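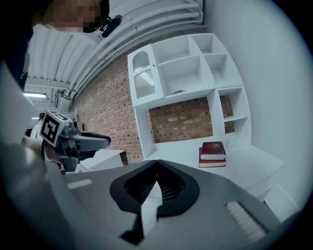
Lorraine Dunstan asked at the midterm review whether a student team could collect demonstrations good enough to train on without a robot arm in the building, and the remainder of this report is organized around her question. The answer given at that time was incomplete. The team had a working pair of hand-held grippers and very little usable data. The present report covers the second half of the Cotier Project, carried out by undergraduate students of the Furkville engineering program.

Scope of the work

The project set out to record people handling ordinary household objects with hand-held grippers and to use those recordings to train a policy for a two-finger arm. The arm belongs to the partner laboratory in Cleseddale and was available to the team for one visit only. All recording was done in Furkville. The tasks chosen were shelving a book, moving a book from one compartment to another, and placing a small dish on a shelf.

Equipment

The hand-held gripper has a gray finger with a rounded tip and carries a white cube on top printed with a black-and-white marker. The marker allows the position of one gripper to be estimated from the camera of another. A camera is mounted on each gripper and looks out past its housing through a wide-angle lens. The first version of the housing flexed when squeezed hard, which shifted the camera slightly and spoiled the calibration. Benjamín Riquelme redesigned the mount over the December break, and the drift was not observed again.

Recording procedure

Sessions were held in the furnished area, at the white shelving unit along the brick wall. Each session began with a calibration pass in which the marker was held in view and turned slowly. Operators then performed one task repeatedly, returning the objects to a new starting position between attempts. Sessions were limited to 20 minutes after operators reported sore wrists in the early trials.

The team recorded more than 400 attempts. Of these, 200 were kept for training. The most common reason for rejection was loss of marker tracking, usually when the operator's own forearm came between the two grippers. Other attempts were rejected because the time stamps of the two cameras did not agree. The synchronization script was rewritten by the Wihongi subgroup, and attempts recorded afterward did not show the fault.

Results

During the Cleseddale visit the trained policy was tested on all 3 tasks. Placing the dish was the most reliable. Moving a book between compartments succeeded when the book began near the front of the shelf and usually failed when it had been pushed back. Shelving a book upright was not achieved. The arm grasped the book correctly in most attempts but released it too early, and the book fell flat.

The team attributes the early release to the recordings. Operators tended to open the gripper while the book was still settling and to steady it with the second gripper, a motion the single arm could not copy. Future recordings of this task should be made with one hand only.

Remaining work

The calibration notes and the mount drawings have been placed in the program's shared folder. The rejected attempts have been kept, as some may be recoverable with better tracking. A second visit to Cleseddale has been requested but is not yet confirmed.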